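The gift box has become a fixture of office life. It arrives before a holiday or at the close of a contract, is opened in company, and is then left with whoever has the nearest desk. At Huvadeck, which keeps 13 shared desks on its upper floor, the question of what should become of such boxes was raised in April by Lenka Beneš, who is responsible for the rooms.

Her guidance runs to 2 pages and is courteous in tone. A good box, she writes, deserves a second use, and the desk is the proper place to judge it. Staff are asked to clear the surface first, set the box down squarely and look at its corners, where wear shows soonest. Boxes with crisp edges are kept for correspondence or samples; the remainder go to Rusnák for recycling.

Size matters more than ornament. Shallow boxes are preferred, as they fit the Hukstead shelving — a system with 10 narrow bays — and may be lifted down by one person. Gold finishes mark easily and should be wiped with a dry cloth only. Labels belong on the front side, where they can be read from the aisle, and never on the lid.

A shallow gold box with a patterned band at its far end has a plain white area across its front, well suited to a label of this kind.

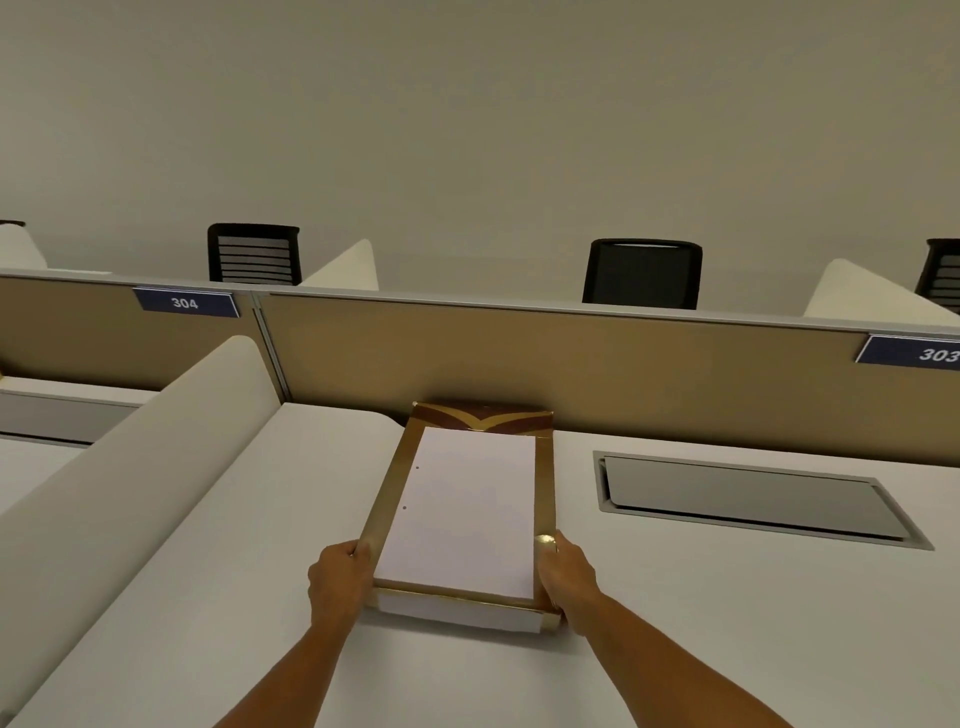

Storage at Ritside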